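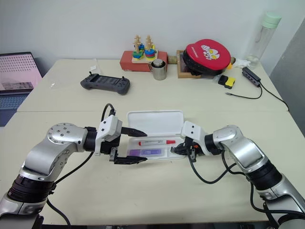 Does a two-arm policy trained on short demonstrations hold up when the container has a hinged lid? In our tests it did for most starting positions, and the failures that remained came mainly from the lid moving during the second grasp.

4.2 Hinged containers

Figure 3. Head camera view during a trial on the open white case. Both grippers are at the case, the right one reaching into its right side. A marker with a red cap lies across the tray.

We collected 536 demonstrations of packing and unpacking hinged cases. Rehema Sang and Tatu Makokha operated the arms for all of them, working in blocks of 40 with a break between blocks. Demonstrations in which an operator dropped an item and picked it up again were kept. An earlier version of the dataset left these out, and the policy trained on it had no useful behavior after a drop.

The table was not cleared between trials. Household items such as a cup, a water bottle and a stacking toy stayed at the back, as Figure 3 shows, and a game controller lay nearer the case. We moved these items by hand at the start of each block and did not record where they were. The policy receives no object labels or masks, so any separation of the case from the other items has to be learned from the images.

We compared the Wundano policy with the single-arm baseline from Section 3. Both used the same image encoder and the same number of training steps. The baseline was given the case already open. A trial was scored as a success if the requested item was outside the case at the end and the case had not left the table. Marwa Ait Ali scored the trials from the recordings and did not know which policy had been running.

Across 594 trials, the two-arm policy did better than the baseline on every case we tried. The gap was widest on light cases, which slide when only one gripper pushes on them. The most common error in the two-arm condition was early release: the left gripper let go before the right had closed on the item. Lengthening the action window to 2 seconds reduced this error but made the arms slower to respond when the case shifted. We kept the shorter window for the results in Table 4 and report the longer one in Appendix B.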